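Bunting — README

Last touched 10/02/2022

What this is

Bunting is a small pile of text files and one script. The files hold public posts from Rirkstead, a little message board I used to run, plus the labels I put on them by hand. I wanted to know why people stop posting on small social sites, and I got tired of reading articles that only talk about the giants. So I started saving posts, then I started tagging them, and then I had a folder big enough that it needed a README. Hi!

If you came from my blog, this is the same data I used for the post on quiet months. If you came from somewhere else, welcome, and please read the part on permissions before you do anything with it.

What's in the folder

posts.csv has 2,000 posts, one per row. The columns are post_id, thread_id, month, text, reply_count and label. The month column is only a month and a year. I dropped the exact times on purpose, and I'm not going to add them back, so please don't email me for those.

threads.csv has 289 threads with their titles and the section of the board they were in. A few titles are blank. The old board software let you post without one for a while and I never fixed it (sorry).

labels.txt explains the 10 labels. Most are what you'd guess: question, answer, thanks, complaint, link drop and so on. The odd one is "goodbye", which I use for any post where a person says they're leaving or taking a break. Plenty of them came back the next week, and I kept the label anyway.

clean.py is the script I used to strip signatures and quoted text. It's ugly. It works on my laptop with Python 3 and nothing extra installed.

How I picked the posts

I took everything from the general section first, then filled up from the help section until I hit the number I had in mind. That means the help section is thin and leans toward older stuff. If you're comparing the two sections, be careful, or just use general on its own.

Private messages are not in here and never were. Neither is anything from the members-only corner.

Names

All usernames are gone from the columns. Inside the text itself I swapped them for [user], first with a script and then by reading through. I read every post at least once, but I was reading late at night for a good part of November, so if you spot a name I missed, tell me and I'll pull it the same day. Same goes if you wrote one of these posts and want it out.

Permissions

I put up a notice on the board and left it pinned before I exported anything. People who asked to be left out were left out. You can use the files for study, class work or your own tinkering. Please don't sell them and please don't try to work out who wrote what.

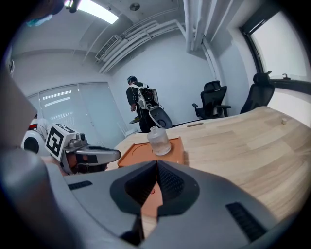 Known problems

Link drops are a mess. I changed my mind halfway through on whether a link with one line of comment counts, and the early rows follow the old rule. I'd treat that label as soft.

Curly quotes turned into junk characters in some rows. Opening the file as UTF-8 clears up most of it — the rest was already broken on the board.

The reply_count column counts replies that were later deleted, so it won't always match what you get by grouping on thread_id.

There's only one labeler, and it's me. A friend's project called Girnotier uses a similar list of labels on a bigger set of posts, and we don't agree on sarcasm at all. I tag a sarcastic thank-you as a complaint, and over there it stays a thanks.

Changes

Version 2: fixed the duplicate rows in posts.csv, renamed "misc" to "other", added this README.

Version 1: first upload, no notes, bad file names.

Getting in touch

Open an issue or leave a comment on the blog. I check both most evenings. If you use Bunting for something, send me a link, I'd love to read it! And if you want to credit it, "Bunting, posts from the Rirkstead board, labeled by Sukau" is plenty.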